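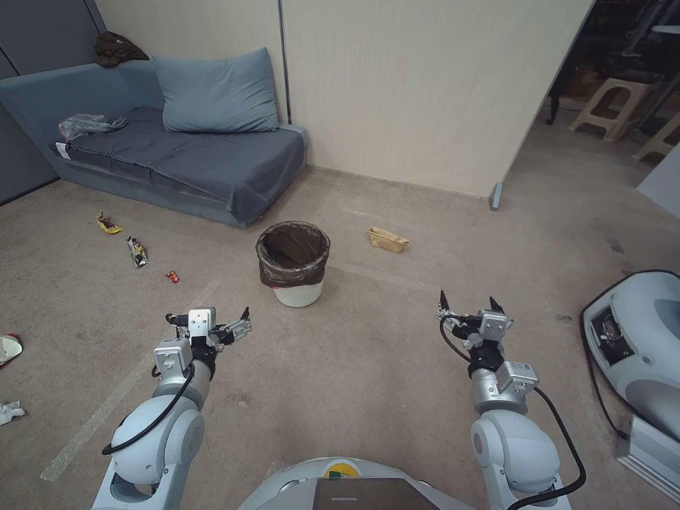

Small room, beige carpet

Musty smell from carpet in small room, only when the heat is on

Posted by Yhon Echeverri
Tagged: carpet, odors, flooring

We moved into our place in February and one small room has a smell I can't get rid of. It is wall-to-wall carpet, beige, and as far as I can tell it came with the house. The smell is musty with something sour under it. It is hardly there in the morning. By 6 in the evening, after the heat has been running, you notice it from the hallway.

So far I have vacuumed twice a week, left baking soda on it overnight, and rented a carpet machine from Siltham Hardware for a Sunday. The machine made it better for a few days and then it came back, maybe a little stronger. The water in the tank was gray but not terrible. I can't find a stain. The room is on the ground floor over a slab and has one outside wall. No pets now, but I don't know about the people before us.

Is there a cleaner that works on this, or am I looking at pulling it all up? I would like to keep the carpet another year if I can. Replacing it was quoted at more than I want to spend on a room this size.

3 replies

Nic Aodha
I had this in a rental for years. White vinegar and water, half and half, in a spray bottle. Spray it, open the window, leave it. Smells like pickles for a day and then it's gone. Don't bother with the powders.

Balthasar Lehner
I installed flooring for 23 years and I would look under the carpet before buying anything else. A smell that comes up with the heat is usually in the pad or the slab, and no surface cleaner reaches that. A rental machine can make it worse because it puts a lot of water down and doesn't pull all of it back out.

Pick a corner on the outside wall. Grab the pile with pliers right in the corner and pull straight up until it lets go of the tack strip. Go slow and wear gloves, the strip is full of nails. Fold back a foot or two and look at three things: the back of the carpet, the pad, and the wood of the tack strip. Black or rusty strip along the outside wall means water has been getting in there, and you need to sort that out first – check the gutter and how the ground slopes on the other side of that wall. Yellow or brown rings in the pad away from the wall are usually an old pet.

If it's a pet, use an enzyme cleaner and use enough of it. It has to go as deep as the accident did. Cut out the bad pad, clean the slab, let it dry fully, seal it with an odor-blocking primer, and patch in new pad of the same thickness. The carpet can often go back down over that. Rent or borrow a knee kicker to get it tight again.

If everything is clean and just a bit damp, tape a 2 foot square of clear plastic to the bare slab, all four edges, and leave it a couple of days. Water beads under the plastic mean moisture is coming up through the concrete. Then I wouldn't put carpet back in that room at all.

Skarari
Agree with checking the pad. Also look at your heat register if there is one in the floor or low on the wall. Ours had years of dog hair and a juice box in it and we had blamed the carpet the whole time. Pull the cover and run the vacuum hose down as far as it goes. And change the furnace filter while you're at it.

Yhon Echeverri
Thanks. Pulled the corner by the outside wall tonight. Tack strip looks fine, pad has a brown ring the size of a dinner plate farther in. Ordering the enzyme stuff.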